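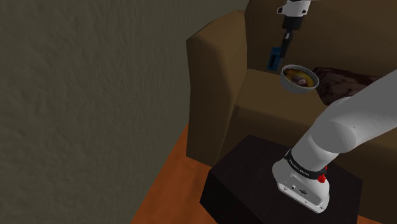

Field Organizers and Canvass Staff - Stalano County Council Elections

Grimshaw for Stalano is hiring 8 field organizers and a larger group of paid canvassers for the county council campaign. Organizer positions begin in February and run through the week after the election. Canvassers may start any Monday after that, depending on when training seats are open.

The campaign is contesting the Groltow, Skemodach and North River districts. The last council election in Groltow was decided by 39 votes, with 1,214 registered voters in the two eastern precincts who did not return a ballot. Most of the early work will be in those precincts. Skemodach will be added once the Groltow office is fully staffed.

Field organizer duties

Organizers work out of the Groltow office on Mill Street or the smaller Skemodach office above the hardware store. Each organizer is assigned a group of precincts and is responsible for them through election night. The work includes:

- Planning daily walk routes and phone lists
- Training canvassers and checking their sheets at the end of each shift
- Setting up house meetings and two candidate forums per district
- Entering voter contacts the same day they are made
- Arranging rides to the polls and staffing polling place tables
- Reporting totals to the field director by 9:30 p.m.

Expect long days. Organizers work six days a week, and the last three weeks before the election will include Sundays. Office hours start at 11 a.m. on weekdays and 9 a.m. on Saturdays. Most door knocking is done between 4 p.m. and dark.

Canvasser duties

Canvassers go door to door in pairs and talk with residents about the council race, mainly the bus route cuts, the county road budget and the proposed landfill contract. You will be given a script, but you will not be asked to read it word for word. Shifts are four hours, with a minimum of three shifts a week. There is no quota for signatures or donations. Canvassers do not collect cash at the door under any circumstances.

What we are looking for

Organizers should have worked on at least one campaign before, at any level. A union drive, school levy or ballot measure counts. You need a valid driver's license and the use of a car - mileage is paid on top of salary. Spanish or Tagalog is useful in Skemodach but is not required.

Canvassers need no experience. You must be at least 18 and able to walk for most of a shift, in cold weather early in the season. If you have a condition that makes walking difficult, ask about phone bank shifts, which pay the same rate.

You do not have to live in the county or be registered with any party. You do have to be comfortable speaking in favor of the campaign's positions in public. Current county employees should check the county's rules on political activity before applying.

Pay and conditions

Field organizers are paid a monthly salary, listed in the full job notice, with health coverage from the first day. Canvassers are paid by the hour, every second Friday, including time spent in training. Housing with supporters can be arranged for organizers who are moving from outside the area. Let us know early if you need it, as there were nearly 86 requests last cycle and not all of them could be met.

These are temporary jobs. A few organizers may be kept on for up to a month after the election if there is a recount.

How to apply

Send a resume and a short note to Ewan Cosgrove, field director, at the Groltow office. In the note, tell us which position you want, which office you can work from, and the earliest date you can start. Organizer applicants should include two references, at least one of them from someone who supervised them. Canvasser applicants may fill out the one-page form at the front desk instead of sending a resume.

Interviews for organizers take about 40 minutes and are held in person or by phone. Tipene Kereama, the campaign manager, sits in on the second interview. Canvassers are interviewed in small groups and then go out for a one-hour paid trial shift.

Applications are read as they come in, and positions will be closed as they are filled. If you applied last cycle, please apply again - we did not keep the old files.

The campaign hires without regard to race, religion, sex, age, disability, national origin or veteran status.

Search this site Enter keyword Go

Contact the Groltow office | Copyright Grimshaw for Stalano | Back to top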